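Tips for recording table-top jobs at home (from someone who still has doubts)

Storkbridge workshop notes, Jul 3, 2020

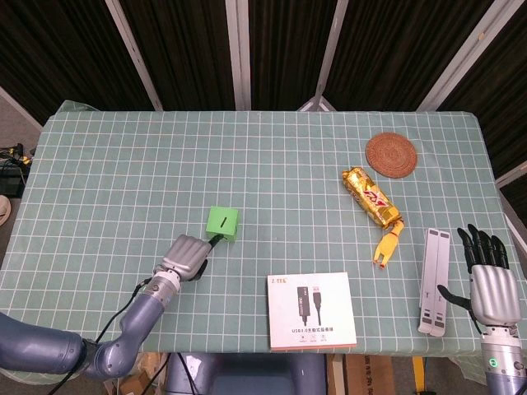
Before you start

I was told that teaching a robot to tidy a table is mostly a matter of showing it the job enough times. The figure I was given was 300 goes. I have done plenty more than that since May and I would still not let it near my good cups. But if you have agreed to gather examples for one of these learning systems, you may as well gather decent ones. A poor example costs the same evening as a good one.

Pick the junk carefully

Use what is already in your drawers. A cable, a wafer wrapper, a woven coaster, the flat box a USB extension cable came in, a folded laptop stand. The people at Zerkex sent us a tidy kit of matching blocks and I put it back in the post. If all it ever meets is blocks, blocks is what it will know.

Keep some wrappers. They are light and shiny and never lie the same way twice. Smooth them out and you have made the job easier than it is in anyone's kitchen.

Cables

Go slowly with these. Take hold near the plug end if you want the plug to go somewhere, and further back if you only want the lot shifted. Decide which before you start recording. Half my early cable runs were useless as I had changed my mind in the middle, and I doubt a machine learns much from a person dithering.

Watch your own leads too. The ones running from the arms to the floor should have enough slack to reach the far side of the table. Tape down anything you might step on.

The cloth

A cloth stops small things skating about and is kinder to the fingers than bare wood. Ours has a grid of thin lines on it, handy for putting things back near where they were. Don't put them back exactly, though. Shift everything a few squares between runs and turn the long items round. Dankwa's guide says to do this every 24 runs. I do it every 2.

Iron it or don't, but be consistent for a session. Pull it flat when it rucks up.

Bin the bad ones?

Afaf Karam and I disagree here. She keeps every fumble as long as the thing ends up in the right place, on the grounds that the machine ought to see how a mistake is put right. I throw out any run where I dropped something. Of my last batch I binned 53. She thinks that was daft, and she may be right, but I have yet to see a result from Dorville that settles it either way. What we do agree on is labelling. Write "dropped, picked up again" next to the run and let someone else decide.

Things I would not bother with

Fancy lamps. An ordinary ceiling light does for us.

Speed. You will be asked to go faster. Say no.

Anyone's claim that it has "learned tidying". Ask which table, which objects, and whether it has been tried with the coaster upside down. I asked that one in May and am still waiting for the reply.

Stop when your hands get tired. The last few runs of a long night always look sloppy when I play them back.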